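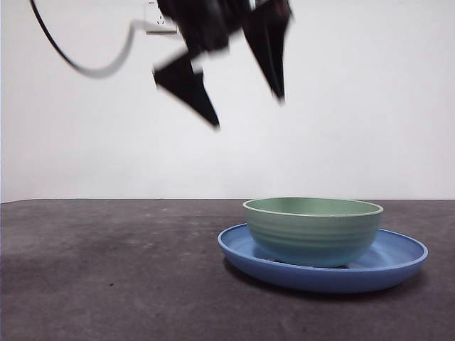

¿Un robot sabe lo que hace?

Seguro que has visto vídeos de robots que doblan camisetas, sirven zumo o recogen la mesa. Suelen durar medio minuto, llevan música alegre y al final alguien aplaude. Después los mayores dicen que los robots «ya piensan». Vamos a mirarlo con calma, porque hay unas cuantas preguntas que el vídeo no contesta.

Empezamos por una tarea que tú haces sin darte cuenta: coger un cuenco que está dentro de un plato. Nada más. Para ti es alargar la mano. Para el programa que mueve un brazo robótico son por lo menos cuatro problemas distintos, y cada uno puede salir mal por su cuenta.

Primer problema: ver

Una cámara no ve cuencos. Una cámara entrega números, uno detrás de otro, que dicen cuánta luz y de qué color llega a cada puntito. Alguien tiene que escribir o entrenar un programa que mire esa montaña de números y diga: «este grupo de puntos es un cuenco verde y este otro es un plato azul». A eso se le llama percepción.

Parece fácil si el plato es azul, el cuenco es verde y la mesa es gris oscura. Pero fíjate en la parte de abajo del cuenco: el azul del plato se refleja en ella y el verde se vuelve un poco azulado. ¿Dónde acaba uno y empieza el otro? Tú lo sabes porque has lavado platos. El programa solo tiene los números.

También está el movimiento. Si la pinza se mueve deprisa, en la imagen sale borrosa, y sus bordes parecen de humo. Un programa que busque bordes bien marcados se puede hacer un lío con eso.

Segundo problema: decidir

Supongamos que el programa ha encontrado el cuenco. Ahora hay que elegir por dónde cogerlo. ¿Por el borde, con un dedo dentro y otro fuera? ¿Abrazándolo por los lados? ¿Cabe entre los dedos? Y si aprieta el plato sin querer, ¿se lleva las dos cosas?

Luego hay que planificar el camino. El brazo tiene que llegar al cuenco sin darse contra la pared, sin chocar con la mesa y sin engancharse con su propio cable. El cable es un fastidio: cuelga, se balancea y cambia de forma todo el rato. Muchos planificadores hacen como si no existiera. En los vídeos con música, el cable casi nunca es protagonista.

Tercer problema: moverse

Tener un plan es como tener un dibujo de un salto. Falta saltar. El programa de control manda órdenes a los motores muchas veces por segundo y comprueba si el brazo está donde debería. Si se ha pasado un poquito, corrige. Si se ha quedado corto, también. Cuando las correcciones son demasiado bruscas, el brazo tiembla. Cuando son demasiado suaves, llega tarde.

Cuarto problema: saber si ha salido bien

Este es el que menos sale en la tele. La pinza se cierra. ¿Ha cogido algo? Tú lo notas en la piel. Muchas pinzas no notan casi nada, así que el programa tiene que adivinarlo, por ejemplo mirando si los dedos se han cerrado del todo (mala señal: no hay nada en medio). Hay programas que ni siquiera lo comprueban. Levantan el brazo muy contentos y llevan aire hasta el otro lado de la mesa.

«Pero si lo ha aprendido él solo»

Esto se oye mucho. Shagufta Hayat, que escribe programas de percepción para un proyecto llamado Clalau, se ríe cuando se lo dicen. Su equipo reunió 1.483 intentos de coger cuencos, tazas y platos. En cada uno, una persona guiaba el brazo o corregía el resultado. El programa buscó parecidos entre todos ellos. «Si a eso lo llamamos solo, entonces yo también aprendí a montar en bici sola, con mi madre sujetándome el sillín», dice.

Aprender de ejemplos funciona bastante bien cuando lo nuevo se parece a lo que ya se ha visto. Cambia la mesa por una de cristal, o apaga una lámpara, y a lo mejor hay que empezar a reunir ejemplos otra vez.

Su compañero Vinh Ngô se encarga de otra cosa: repetir. Pone el mismo cuenco en sitios un poco diferentes y apunta qué pasa. En la última tanda hubo 117 fallos en 3.000 intentos. ¿Te parece poco? Imagina que en tu casa se caen 117 cuencos. ¿Te parece mucho? Hace un año, según él, era peor. Las dos opiniones valen, pero para tener una hace falta conocer los dos números, y en los anuncios suele faltar al menos uno.

Qué preguntar la próxima vez

Cuando veas el vídeo de un robot estupendo, prueba con estas preguntas:

¿Cuántas veces lo intentaron antes de grabar esta?
¿Lo movía una persona con un mando?
¿El vídeo va a velocidad normal o está acelerado? (A veces lo pone en una esquina, en letra muy pequeña.)
¿Qué pasa si alguien mueve el cuenco a mitad de camino?

Preguntar no es ser antipático. A Shagufta le encantan los robots y hace estas mismas preguntas todos los días, sobre todo a su propio programa.

Para probar en casa

Necesitas un cuenco de plástico, un plato y dos cucharas de madera. Pon el cuenco dentro del plato. Cierra un ojo, agarra una cuchara con cada mano y levanta el cuenco sin mover el plato y sin tocar nada con los dedos. Ahora pide a alguien que te dé las instrucciones mientras tú cierras los dos ojos. «Más a la derecha» no sirve: ¿cuánto más? Apuntad las instrucciones que han funcionado, cambiad el cuenco de sitio y volved a usar las mismas, sin cambiar ni una palabra.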